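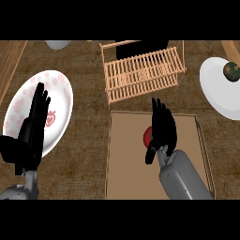 How to test a kitchen robot before it changes anyone's shift

Vendors like to start with the arms. Start with the people who do the job now. At Colville we run a staff kitchen that serves 500 lunches a day, and we got this in the wrong order the first time.

1. Write down the real job

"Plates and produce" sounds like one task. Annick Pelletier, our shift lead, followed her own crew for a morning and came back with 20 separate steps, several of which were deciding what to do about a chipped plate or a soft tomato. Use a list like hers. The vendor's will be shorter.

2. Read the simulation results slowly

A simulated table is a fair place to begin. You can put a patterned plate next to a plain one, set a tomato in a shallow tray, add a dish rack and run it all night without breaking anything. But ask what counts as a success. In our trial of the Liltari software, a run passed if the plate ended up in the rack. It could take as long as it liked.

Ask for the failed runs too. We were shown a summary of 3004 attempts and had to ask twice for the ones that went wrong.

3. Time the whole job

Include setup, resets and cleaning the hands. If a worker has to stand by and straighten the tray, that worker's time goes on the sheet. I have yet to see a sales sheet that does this.

4. Decide who answers the alarm

Somebody will be called over when an arm stops. Name that person, train them, and pay them for it. Seraina Gasser on our dish line ended up doing this unpaid for most of June — between her own racks — and the report called it "minimal supervision."

5. Put the staffing promise in writing

"It will free people up for better work" means nothing until the better work has a title, hours and a wage. Get those before the pilot starts. If management can't supply them, put the pilot off.

6. Set a stop date

Pick the day the trial ends and the numbers that would end it sooner. Let the crew see both, and post the results by the time clock every Friday, good or bad.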